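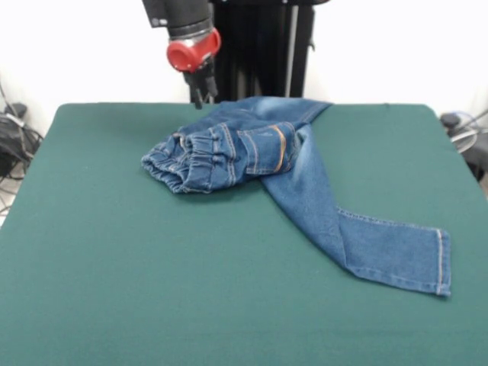
Courses > Writing and Publishing > Life Writing > Handout 2

Reading time: 2 minutes
Print this page | E-mail this page

Life Writing: From Draft to Local Publication
Handout 2 -- Structure, Permissions and the Small Print Run

Course tutor: Jarmila Baláž

This handout accompanies the second session. Students should read it together with the opening chapter of Sabina Procházka's memoir, The Road Out of Malleck, which was distributed in March.

1. Where to begin

A memoir is not obliged to begin at birth. Procházka opens with her arrival in Serncombe at the age of 21, carrying a letter of introduction to a printer who had already closed his shop. Her childhood does not appear until the fourth chapter. Students should note how much the reader is asked to wait for, and how the letter is used to hold the early pages together.

2. Scene and summary

A scene takes place in a particular hour and usually contains speech. Summary covers longer periods. Most first drafts rely heavily on summary, particularly for working life. Mark each paragraph of your own draft S (scene) or M (summary) in the margin. Where more than five consecutive paragraphs are marked M, consider whether one of them should be expanded.

3. Living persons

Names may be changed, but a changed name does not always conceal an identity in a small town. Procházka gave her former employer the name Hudec and moved his business to another street. She also sent him the relevant pages before publication -- a courtesy which he returned with three corrections. Students with specific legal concerns should seek professional advice.

4. Length and print run

The first draft of the Malleck book ran to 443 pages. The published edition is a little over half that length. Casard, the publisher, asked for the chapters on military service to be reduced to one, and printed about 3000 copies, most of which were sold through bookshops in the district.

Assignment

Submit an opening of no more than two pages, with a one-paragraph note stating where the full work will end. Work is due April 1, 2020. Late submissions will be read but will not receive written comments.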